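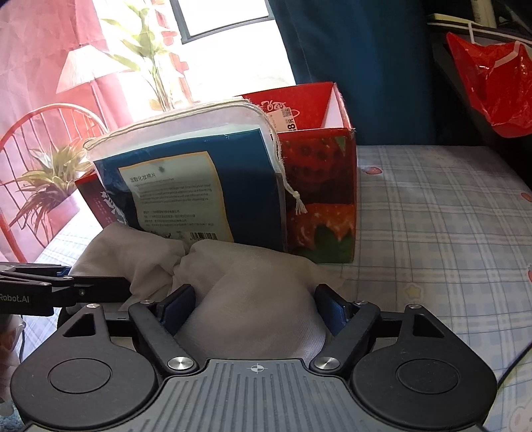
I finally made it over to the Dalten open day in July, after missing it the last time around, and I came home with a head full of stuff I want to tell you. If you've never been, it's in the old annex at Erkeck, up a flight of stairs that I took much too fast. They let visitors in from 2 in the afternoon, and by the time I'd found a name sticker and a cup of tea the first demo was already going.

I went in expecting big orange arms behind a fence. Wrong kind of place! The people at Dalten work on household jobs, and the thing they wanted us to see was a pair of grippers that you hold in your own hands. You pick up a cloth with them, you fold it, you put it in a box, and the whole time a camera sitting on the gripper is taking it all in. Later on, those recordings are used to teach a robot to do the same job. The project is called Cao, and it's all about cloth at the moment, so towels, shirts, pillowcases, the lot.

Cloth is hard, by the way. I had never given it a thought. A cup is the same shape every time you reach for it, but drop a cloth on a bed and you get a new set of lumps each time. They had one bunched up on a plaid bedsheet with little cartoon fruit on it, next to a red fruit box and a drawstring bag of cosmetic cotton pads, and the person showing us kept the jaws wide open and came in from both sides of the lump. I'd have gone straight for the corner, but which corner? Try finding one in a crumpled heap without using your fingertips.

Then we got a turn. Eight of us were in my group and I went third. The grippers are lighter than they look, and the squeeze is easy to get used to, but my wrists wanted to do all sorts of things that the jaws don't do. I got one edge up, lost it, got it up again, and ended with something I'd call a fold if I was feeling kind. A woman after me did it in one go and got a round of applause (she said she used to work in a laundry, which I think is cheating).

Each try counts as one recording. The board by the door had 313 for the month so far, and 142 of those were cloth jobs, with the rest being things like putting stuff in boxes and closing drawers. I asked what happens to the bad ones, mine for instance. Some get thrown out and some are kept, depending on what went wrong. I didn't follow all of the answer, but I did write down that a dropped cloth that gets picked up again can be worth having.

The other room had a small arm from Irance running on the recordings from the spring. It was slow. It stood over a washcloth for ages and then pinched it, lifted it, let it go and started over. On the second run it got the fold done and a kid at the front yelled so loud that I spilled my tea. I stayed for four more runs and would've stayed longer if the stairs hadn't been filling up with the next group.

If you want to go, the next one is in October and you do need to put your name down ahead of time, as the rooms are small. Wear sleeves you can push up. Parking is on the street behind the annex and it fills up early, so I'd take the bus if I were you. I've got two spare leaflets at home if anyone wants one, just ask me at the next meeting.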